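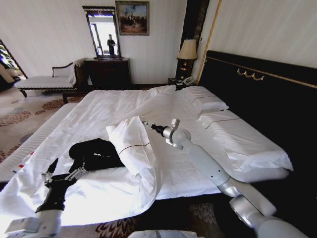

关于Otent宠物循环饮水器项目阶段进展的报告

报送：Usmani宠物用品改进基金
报告单位：Lokthorpe宠物用品公司项目办公室
2022年1月2日

一、项目执行概况

根据贵基金与我公司签订的资助协议，Otent宠物循环饮水器项目于上一报告期结束后转入小批量试制和家庭试用阶段。本报告期内，项目办公室按照协议附件所列任务，完成了样机定型、试制生产、用户招募和首轮试用数据回收，滤芯更换提示功能的改进仍在进行。现将有关情况报告如下，请予审阅。

Otent饮水器面向养猫家庭及饲养小型犬的家庭。立项时提出的主要问题为：市售同类产品水泵夜间噪声偏大，水槽转角处清洗困难，滤芯更换周期缺乏明确提示，用户往往凭印象更换。协议约定的各项任务均围绕上述问题设置，本报告期内任务范围未作调整。

二、样机定型与试制生产

上一报告期提交的三种水槽结构方案已完成比较评审。第一种方案出水面高，幼猫饮水不便；第二种方案的泵仓盖采用卡扣固定，反复拆装后出现松动。经评审，项目办公室选定第三种方案作为定型结构，该方案泵仓与水槽可整体取出，槽底转角改为大圆弧，海绵刷能够直接触及。

定型后，我公司委托Maltdale工厂承担试制任务，共生产800台。首批交付的机器在入库检验中发现部分电源线护套与底座开孔配合偏紧，装配时护套边缘有擦伤。工厂随后修改了开孔尺寸，并对已交付的机器逐台复检，有擦伤的护套全部更换。该问题未涉及供电安全，但造成试用机发放时间较原计划推迟。推迟情况已按协议要求以书面形式告知贵基金。

试制期间，水泵供应商调整了叶轮的注塑批次。为避免前后批次性能不一致，项目办公室要求工厂将两批水泵分别编号，装机后在底座标签上注明。后续分析噪声反馈时，可依据标签追溯到具体批次。

三、家庭试用组织情况

协议要求参加试用的家庭不少于200户。招募工作主要通过Maltdale及周边地区的宠物用品门店、宠物诊所和我公司原有用户渠道进行。报名家庭须填写宠物种类、年龄、日常饮食方式和家中已有饮水器具等信息，并签署试用同意书。正在接受泌尿系统疾病治疗的动物不列入本轮试用，已报名的此类家庭由工作人员逐户说明。

最终完成全部试用并交回有效记录的家庭为226户，达到协议要求。记录内容包括每日加水量、清洗时间、滤芯外观变化、异常声响以及宠物对饮水器的接受情况。为减轻填写负担，记录表采用勾选方式，仅在出现异常时要求文字说明。

试用家庭中，多猫家庭与单猫家庭的使用条件差异明显。多猫家庭水位下降快，对低水位停泵功能的依赖程度高；单猫家庭换水间隔较长，更关注水槽内壁的滑腻附着物。饲养小型犬的家庭反映出水口附近易积聚食物残渣，该问题在以干粮为主食且饮水器紧邻食盆摆放的家庭中较为集中。项目办公室已将上述情形分类归档，供后续设计参考。

四、阶段性结果

（一）噪声。多数试用家庭认为正常水位下的运行声音可以接受。主要意见集中在水位接近下限时水泵吸入空气产生的声响。经查，低水位传感器的触发位置设置偏低，停泵动作滞后。技术人员已提出上移触发位置的修改方案，并在试验台上进行了对比，声响有所减轻。该结果尚需在家庭环境中验证。

（二）清洗。整体取出式泵仓得到较多肯定。部分年长用户表示，取出泵仓时需要同时按压两侧，手指力量不足时操作费力。另有用户反映叶轮腔内的毛发难以清除。项目办公室拟在正式产品中附一支细毛刷，并将按压结构改为单侧，具体尺寸待模具评估后确定。

（三）滤芯更换提示。试用机采用按通电时间计算的提示方式，未考虑水质硬度和宠物数量，在水质较硬的地区提示明显偏晚。滤芯表面已出现水垢，而指示灯仍显示正常的情况在记录中多次出现。此项为目前与预期目标差距最大的部分，有关改进安排见本报告第六部分。

（四）宠物接受情况。多数猫在饮水器摆放后能够自行适应。少数猫回避流动水面，关闭循环功能后可正常饮水。对于始终不愿使用的个别动物，项目办公室建议家庭恢复原有水碗，并在记录中如实注明，不作劝说。试用数据仅反映用户观察，不构成对饮水量增加或疾病预防效果的结论，我公司在任何宣传材料中均不会作此类表述。

五、经费使用情况

本报告期经费按照协议批准的科目支出，主要用于试制模具修整、试用机生产、运输包装、用户招募及数据整理。因护套更换产生的材料和人工费用由Maltdale工厂承担，未列入资助经费。运输包装科目支出高于预算，原因是试用机由集中领取改为分户寄送。超出部分已在数据整理科目的结余中调剂，调剂幅度未超过协议规定的自主调整范围。

经费明细表、发票清单及调剂说明作为附件另行报送。我公司财务部门已对本期支出进行内部核对，未发现与批准用途不符的事项。试制剩余的机器统一存放于Lokthorpe仓库，登记造册，未经贵基金书面同意不对外销售。

六、存在问题及下一步安排

一是滤芯更换提示准确性不足。下一阶段拟增加水质硬度和宠物数量两项手动设定，由控制程序据此修正更换周期。考虑到成本和使用的简便程度，暂不采用在线水质检测元件。修改后的控制板将先在试验台运行，再发放至原试用家庭中水质较硬地区的用户进行复测。

二是说明书内容需要修订。现行说明书将首次使用前的滤芯浸泡步骤置于安装步骤之后，部分用户因此漏做，初次出水带有黑色碳粉。修订稿已将浸泡步骤前移，并补充泵仓拆卸示意图。修订稿印制前，客服人员通过电话和短信向试用家庭作了补充说明。

三是备件供应尚未形成稳定安排。试用家庭对滤芯单独购买的渠道询问较多。我公司正与Maltdale工厂商议滤芯的最小生产批量和包装规格，力求在正式产品上市时同步供货。如双方未能就批量达成一致，项目办公室将提出备选供应方案，并及时报告。

四是旧款用户的衔接问题。我公司此前销售的静水式水碗与Otent滤芯不通用，外包装颜色相近，存在误购可能。拟在滤芯包装正面标注适用型号，同时更换底色。

七、需请贵基金协调或批准的事项

（一）因试用机发放推迟，控制板复测的完成时间相应后移。请同意将复测报告与下一期进展报告合并提交，项目最终验收时间保持不变。

（二）请同意从试制剩余的机器中调用一部分用于控制板更换和耐久试验。调用机器将单独编号，试验结束后不再作为样机使用。

（三）贵基金此前提出，希望了解多猫家庭的使用反馈。相关记录已完成去标识处理，如需查阅，请指定接收部门，我公司将按协议中的保密条款移交。

附件：
试制生产检验记录汇总
家庭试用记录表（空白样式）及汇总表
经费支出明细表及科目调剂说明
说明书修订对照稿

Lokthorpe宠物用品公司项目办公室

联系我们 | 版权所有 © Lokthorpe宠物用品公司 | 返回顶部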